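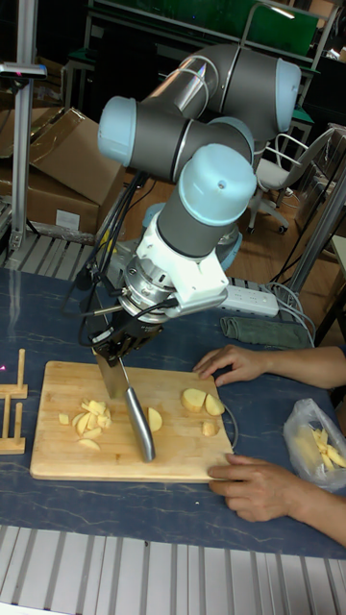
Potatoes under the knife, with a pair of hands on the board.

Community > Workshop and Kitchen Kit > Robots and Automation > Buying and Budgeting

We use cookies to remember your log-in and to see which threads people find useful. Manage your choices or carry on reading.

What should I put in the budget besides the arm itself?

Sosina Gebremichael

Hello all, I hope this is the right corner of the site. I help run a small prepared-vegetable kitchen in Clinville and we've been asked to put together a costed plan by June for one robot arm on a table, cutting potatoes on an ordinary wooden board with an ordinary sort of knife. The picture is the kind of job I mean: arm over the board, gripper holding the knife, someone steadying the board by hand. In our version I'd very much like nobody's hands to be near the blade, so please take that as part of what I'm trying to cost!

I have a quote for the arm from Irico and I'm comfortable with that line. It's everything round it that worries me. So far I have the gripper, a table, and 815 pounds pencilled in under "bits", and my colleague Liya (Liya Weldu, some of you will know her from the baking threads) laughed out loud when she saw it. We'd be doing small batches, 20 kilos in a morning at the very most, and slices one day, sticks or chunks the next. What have I forgotten, and is it daft to buy second-hand?

Tagged: cobots, food prep, grippers, first purchase, second-hand

Obsa Ejigu

Hello Sosina, and welcome. Not daft at all, but Liya has a point about your "bits".

I'd split that line up before you do anything else, as it's much easier to defend on paper. When we did ours for the unit at Eststead the sundries came to 2435 pounds, and that was with a table we already owned. The biggest part was whatever sits between the wrist and the tool. In your picture there's a white bracket and then a silver flange above the gripper, which could be a tool changer or could be a force sensor, I wouldn't like to say from a photo. You need to decide which of those you want, or both, and ask for each as its own price. For cutting I'd find the money for force sensing and leave the tool changer for another year, but then I'm cautious by nature and my wife would tell you the same.

Then the knife. A general-purpose gripper will close on a kitchen knife, but do pay somebody to make you a proper holder, and order two so one can be washed while the other is working. Ask in writing whether the gripper itself may be used near food and how it's to be cleaned. Ours needed a cover, and the covers are 114 pounds a box, and we get through them faster than I'd like.

For the board you want a clamp or a fixture, as you say, so that it can't slide and you don't need to hold it. That's cheap. What isn't cheap is the risk assessment and whatever guarding comes out of it, because an arm being sold as safe to work beside says nothing much about the blade you've put on the end. Get that done before you order the table, as it may change the size you need. We did it the wrong way round and the old table is now in my garage with paint tins on it.

Second-hand arm: fine, if it comes with the controller, the teach pendant and a service history. I'd buy the gripper new.

Ottilie Reisinger

Cable ties and a decent run of trunking. Look at the leads trailing off that power strip at the back, then imagine your mop bucket. Get an electrician to quote for sockets up on the wall.

Also have you looked at a plain chipping machine? For sticks only it'd be loads cheaper.

Tsehay Dinsa

Agree with Obsa on nearly all of it, though I'd put training above the force sensor. We bought our arm through Aoki and I left the training days off the plan to make the total look nicer, and then spent the whole spring ringing them up with silly questions (they were very patient). Put in time for two people, so you aren't stuck when one of them is on holiday.

The other thing is potatoes for testing. You'll cut an awful lot of them before you have slices anyone would pay for, so put a line in for it, and one for spare blades. Do come back and tell us what you end up with, I'd love to see the final list.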